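Planning and Budgeting for a Handheld Gripper Station: Frequently Asked Questions
Lumanlan Equipment Desk
Last updated April 21, 2020

Hello, and welcome! I'm Jinfeng Dai, and I look after the equipment desk at Lumanlan, where most of my day goes to helping schools, small labs and young companies decide what to buy for collecting handheld gripper demonstrations. The same questions come in again and again (please keep sending them, I enjoy them), so I have gathered the money and planning ones on this page. The software questions are on their own page.

Do we need to buy a robot arm right away?

For most groups, no. If your plan is to gather demonstrations by hand first and train on them later, the arm can sit on next year's budget, or even the year after. The handheld grippers do the collecting, and the arm comes in when you have something to test on it. I have watched more than one group spend nearly everything on an arm, put it on a lovely bench, and then find there was no money left to pay anyone to collect anything. It's a sad sight, a nice arm under a dust cover.

That said, do decide which gripper the arm will carry before you buy the handheld ones. The fingers should match as closely as you can manage. If you have no idea yet, ask your arm supplier which finger shapes they can mount, and write the answer into your purchase request so that the next person can find it.

How many grippers should we put in the budget?

Plan on two for each station. Plenty of household jobs want two hands — folding, opening a bag, holding a case still while you put something into it — and a station bought with one gripper nearly always comes back to me a few months later asking for its twin. Buying them together also means they come from the same batch, with the same pads and the same pivot hardware, and your spares will fit both.

If the money is only there for one, then buy one and choose tasks that suit it. Picking things out of a tray and setting them down somewhere else is a perfectly good beginning, and you can learn a great deal about your own habits from it.

What does everyone forget to put on the list?

Cables, cables and cables. After that, finger pads, which are the part that touches everything and so the part that wears. After that, lighting. A room with a big window is pleasant to work in, but the daylight will drift on you from morning to evening, and a plain ring light on a tripod is a small purchase next to the grippers. I'd also put down a hard case for each gripper if they will be leaving the building at all.

Then there are the dull things: a power strip with a long enough cord, tape for marking the floor, labels, a few shallow trays, and storage boxes with lids. Put them all on one line called "room supplies" and give that line a real number. Our own starter bundle of room supplies, the Vavora set, is $279 and covers one station. You are very welcome to put the same things together yourself from a local store, and many of our customers do.

Do we have to buy special objects to practice on?

Please don't, at least to begin with. Ordinary household odds and ends are what you want, and the more mixed the better. Go around the office and the kitchen with a box. Soft packets, stiff bottles, thin things, floppy things, things with a handle, things that roll. Snack and drink packets are wonderful for this as they crinkle and slide, and clothespins are a good test of whether your operators can be delicate. Toys are good too, especially light ones with awkward shapes.

I suggest setting aside $100 for objects in the first round and spending it slowly. Buy doubles of anything that will get crushed. Paper bags and snack packets do not last, and a half-flattened packet behaves very differently from a fresh one, so decide early whether you want both kinds in your collection and note it in your log.

One small request from me: leave out anything sharp, anything that leaks, and anything somebody will be upset to lose.

Is a table better, or the floor?

Both are fine, and it depends on what you are hoping to teach. A table is kinder to the knees and back, and it is closer to how many arms will be mounted. The floor gives you a lot of room for nothing, and if your tasks are about tidying up, packing or sorting things out of a tray, then the floor is where a good deal of that happens in real homes anyway.

If you go with the floor, budget for a carpet or some foam mats, and please add kneeling pads. I mean it! An operator who is comfortable will give you steady, unhurried motions for the whole session, and one whose knees ache will begin to rush. A patterned carpet is nothing to fear, either. Homes have patterned carpets.

How much room does a station take?

Enough to sit or kneel beside a tray, with a clear patch of floor next to it for setting things down, and a spot for the light where nobody will trip over its legs. Walk it out with tape before you sign for anything. Stretch your arms, turn around, pretend to be holding a gripper in each hand with a cable behind you, and see what you bump into. If two people will be working near each other, tape out both places and have them pretend together. It feels silly and it saves arguments.

Remember storage as well. The object boxes pile up quickly, and they need to be close enough that people will change the objects over between sessions instead of using the same few things all week.

How do we budget for people's time?

This is where the biggest share of the money goes in a healthy project, and where the plans I'm sent are usually thinnest. Start with how many finished demonstrations you want. I like to suggest 200 for a first task, just to get a feel for the pace. Then have one of your own people do a short practice session with a stopwatch running, and count everything: laying out the tray, checking the cables, the demonstration itself, clearing up, naming the files, and the small breaks that hands and eyes need. Multiply from your own number. Please don't borrow a number from me or from a sales sheet, as your task and your room will be different.

Then add time for the demonstrations you will throw away. Everyone has some. New operators tend to squeeze too hard and move too fast, and they settle down after a while if somebody patient sits with them.

Should we lease or buy?

If your project ends within a school year and you don't yet know whether there will be another one, leasing is gentle on the budget, and you can hand everything back. If you already know you'll be collecting next year too, buy. In between, I would lease one station first and buy after you have lived with it. Do read the part of the lease about wear on pads and pivot screws, whoever you lease from, and ask in writing what counts as ordinary use.

When should we place the order?

Earlier than feels natural. For schools that want to be up and running in September, I'd have the purchase request signed before the summer break, simply so that it isn't lying in somebody's tray while they are at the beach. Ask for the grippers and the room supplies to arrive together if you can. A gripper with no cable is a paperweight (a handsome one).

What should be in the purchase request itself?

Keep it to a page or 2 if your office will let you. I would include the task in one plain sentence, the number of stations, the grippers with their spare pads and cables, the room supplies line, the objects line, the people line, and a small amount held back for surprises. Name the person who will look after the equipment, too. Reviewers like to see a name there, and equipment with a keeper lasts longer.

Can we start small and add stations later?

Yes, and I wish more groups would. Set up one station, fill a tray with a good muddle of things, let a couple of people work at it until the routine is boring, and only then copy it. By that time you will know which cable is too short and which objects nobody can pick up, and the second station's list practically writes itself.

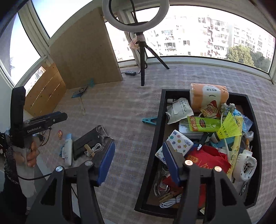 When you do copy it, order the same pads and the same lights as the first time, and keep the old packing lists. If you'd like a second pair of eyes on your draft budget, send it to the equipment desk with a sketch of the room — a pencil one is fine — and I'll go through it line by line and write back.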